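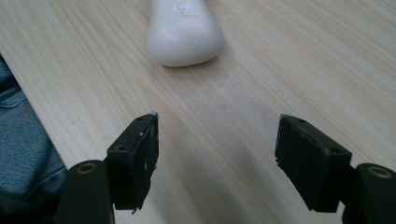

Newsroom > Television > Series Announcements

Dendgate returns for a second season, with a companion audio drama to follow

ALVARADO - Astetti Pictures is delighted to announce that Dendgate, the slow-burning mystery series that kept so many of you up far later than you meant to be, will be back for a second season this October. The new run is made up of 10 episodes, two more than last time, and the first pair will be released together on a Friday evening so that nobody has to stop after just one.

Season two picks up 9 weeks after the flood that closed the first, with the ferry still out of service and the town divided over what ought to be done about the old signal house. Longtime viewers will be glad to hear that the lighthouse keeper's daughter is back in a much larger role - we read every one of your letters about her, and so did the writers. There are new faces too, including a family of clockmakers who arrive from the mainland with more luggage than seems reasonable.

Filming took 85 days, most of them spent on the coast outside Alvarado, where the people of the town once again put up with our trucks, our fog machines and our endless need for coffee. More than 200 residents appear as extras in the harbor festival episode, and we can't thank them enough for standing in the wind in their summer clothes and looking so cheerful while they did it.

We are also very happy to share that the world of the show is growing. Wultumum, a six-part audio drama set on the neighboring island that characters in Dendgate mention but never visit, will begin once the television season has finished. It tells its own story from start to end, so newcomers are welcome to begin there, although fans of the series will recognize a voice or two and at least one very stubborn goat.

The whole of season one is available to stream now. A trailer for the new episodes will be released in September, and members of the Dendgate mailing list will receive it a day early. Press screeners and interview requests are being handled by the Astetti Pictures publicity office in Alvarado, open weekdays from 9 a.m.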